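Seminar in Graphic Narrative
Unit 3: From Page to Gallery Wall
Instructor: Chih-ming Yip

Scope of the unit

This unit considers what happens when comics made for print are shown as single sheets on a wall. The main case is the Khondokar retrospective, which placed 136 original pages in one long room without captions.

Reading order

A printed page is read at arm's length and then turned. A framed page is read standing, often by several people at once, and visitors may enter the sequence at any point. Students should note where the Khondokar hang breaks a story in the middle and where it keeps facing pages together.
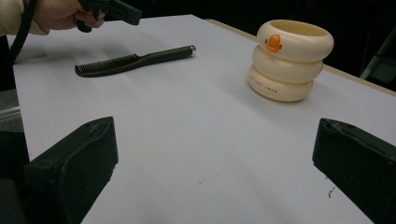
Originals and reproductions

Pencil marks, paste-overs and correction fluid are usually lost in print. The Cloltlow catalog reproduces pages at 100 percent of their drawn size and keeps these marks — the earlier Tesitz edition removes them. Compare one page in both versions before the November session.

Written work

Submit a wall plan for a short comic of your choice, with a statement of around three pages. Plans should show hanging height, spacing and the position of labels. Late work is accepted only with the written approval of the instructor.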